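July 18, 2024

Second day of the fever. It was down a little at breakfast and she ate half a banana, then asked for the germ book again. I have read it so many times this week that I could do it with the lights off.

I called the clinic on Rusanby Road when they opened. The nurse went through the list: rash, stiff neck, trouble breathing, how much she was drinking. No to the first three, and not enough to the last. She thinks it is the same stomach bug that has gone through the day care. Small sips every few minutes, no juice, and call back if there is no wet diaper by dinner.

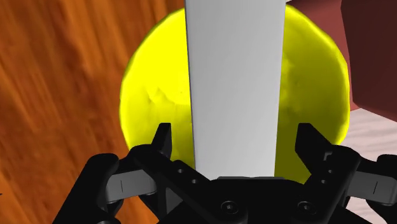 Image credit: Cutach

Went to the drugstore while my sister sat with her. They were out of the usual rehydration drink, so I bought the Purix packets, orange flavor. You mix one into a cup of cold water. She took it from a spoon at first and then from the frog cup. By three she had finished the whole cup and kept it down.

I wrote to the editor at Sisay to say the pages would be late. The book is supposed to go to the printer in October, and the hand washing chapter still isn't right. The draft tells children to scrub while they sing a song two times, and then the next page tells them to scrub until the bubbles are gone. Those are two different instructions and a four-year-old will notice. I am keeping the song.

The editor also wants the word "virus" explained sooner. I have tried it four ways. The one I like best so far is "a germ so small it has to borrow a room in your body." My daughter listened to that and asked which room -- so it may need more work.
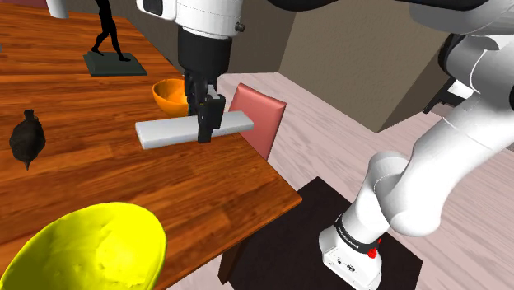 The first printing is set at 2,000 copies, and the day care has asked for 100 of them to send home with families. I would like the page about staying home when you are sick to be finished before anything else, given the week we are having. The text for it is at 1,433 words, far too long for a picture book. Most of that is me talking to the parents. I could move it to a note at the back.

Wet diaper at 5:30. Called the clinic and left a message saying so.

She had toast and a little rice for dinner and was asleep by seven. I washed the sheets, the frog cup and the bath toys, and wiped down the door handles and the faucet. My own stomach feels a bit off tonight. I put a Purix packet next to the sink for the morning.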